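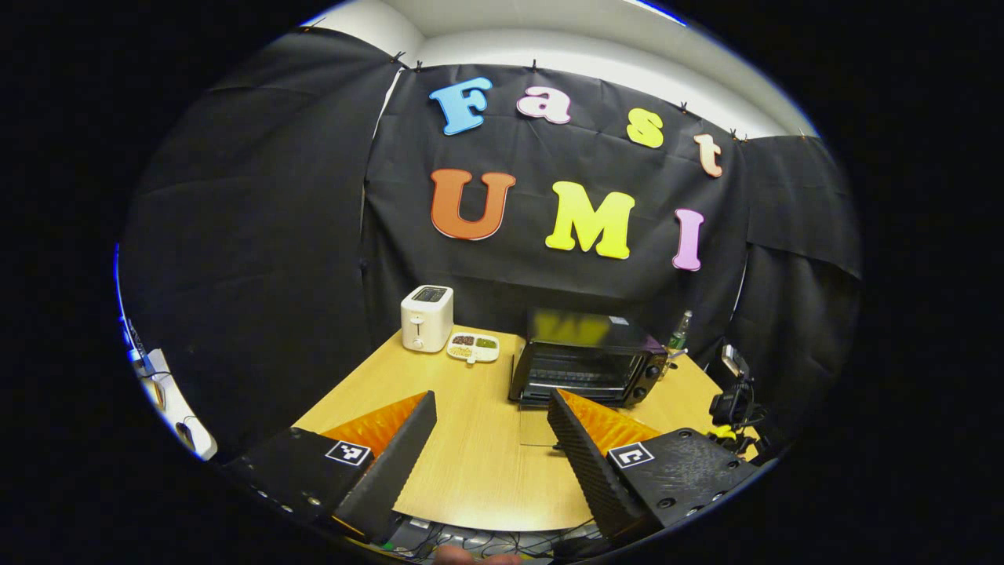 Nusero Reading and Typography Group

Home | Papers | Data | Contact
Last updated: June

4.2 Letter color and reading distance

Pastel letters hold up wonderfully well on a dark ground (Figure 3, foam letters on black fabric). Across 17 classroom displays, readers named yellow letters from farther back than any other color — a lovely, clean result! Mixed case slowed them only slightly.

Figure 3. Colored letters with thin white outlines.

Related items
Kravets letter set, notes
Niter wall chart study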